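Ground turkey patties, hold temperature vs. dry texture
Cooking Techniques > Low Temperature

tallow_index
Started this in May and put it off, so the notes are a bit scattered. I cook ground turkey patties in a water bath and finish them on a steel griddle. At 165 F in the bath they are safe with no thought required, but the texture is chalky and the bag is full of liquid. At 143 F with a long hold they are much better, though slightly spongy at the center. Same grinder plate both times, same salt by weight, dark meat only.

What I want is the firmness of the hotter batch with the liquid loss of the cooler one. Patties are salted after grinding and go into the bath within a few minutes. Circulator is a Drunar, checked against a reference thermometer in ice water only.

griddleward
Ice water tells you the low end is right. It says very little about an error at cooking temperature. Check it against a second probe in the bath before you change anything else.

On the sponginess, I would look at salt and mixing first. Salt pulls out myosin, myosin binds, and a bound patty cooked gently feels like sausage. Salt the outside only, right before it goes on the griddle. Handle the meat as little as you can.
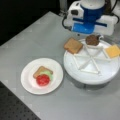

Does hold time start when the patty goes into the bath or when the center reaches temperature?

It starts when the center reaches temperature. The come-up period depends mostly on thickness, and doubling the thickness roughly quadruples it. If you cook by the clock from the moment the bag goes in, a thick patty may have had almost no hold at all. Put a needle probe through foam tape once, write down the come-up time for your thickness, and add the hold to that.

Rattana Rattanakul
Disagree on salting outside only. With turkey the surface salt never gets anywhere and the middle tastes of nothing. I salt the whole pieces the night before, then grind cold. The binding is less than if you salt after grinding and mix, and the seasoning is even. The meat has to be close to freezing when it goes through the plate or the fat smears.

Also, nobody has asked about the griddle. If the patty comes out of the bag and goes straight onto the steel wet, you spend the first minute boiling water off it. The center keeps climbing and you get no crust.

griddleward
Salting whole pieces ahead still extracts protein, it just does it at the surface of each piece, and then the grinder spreads it around. I have cut both side by side and the presalted one is tighter. Whether you mind is taste.

Agree on drying.

tallow_index
Second probe says the bath reads high by a fraction of a degree, so that was not it. Ran three batches since.

Salt after grinding: spongy, as before. Salt on whole pieces overnight: firmer bite, not spongy, slightly dense. Outside only: loose, best texture of the three, underseasoned, as Rattana said. Drying on a rack in the fridge made more difference to the crust than any change in griddle heat. 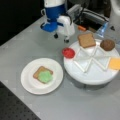 I also tried the bread question, which I had been ignoring. An untoasted slice under a patty takes up whatever comes out during the rest and goes to paste on the bottom. Toasted on the cut side in a little fat it holds up to the end of the meal. The loaf was a plain Emanwood sandwich loaf, nothing special. Rest the patty on the rack and then move it to the bread, otherwise the toast just delays the problem.

Liquid in the bag by weight was close between the three. Temperature drives that far more than salt timing does.

porkbelly_proxy
Has anyone mentioned fat? Turkey thigh without the skin is lean. I go for 80 percent thigh meat and make up the rest with skin, frozen and ground twice. Chalkiness mostly went away even when I overshot.

griddleward
Skin works. It also brings collagen, and at the lower temperatures that stays rubbery unless the grind is very fine. For short cooks I prefer chicken fat.

Rattana Rattanakul
Seconding the fine grind for skin. I put it through the small plate half frozen and fold it in last. For thin patties, under 50 minutes of total bath time in my case, I skip skin and use rendered fat, chilled hard and grated.

tallow_index
Will run skin against rendered fat next, salt on whole pieces for both. Bath stays at 143 F, full hold after come-up, fridge rack before the griddle. Weights to follow when I have them.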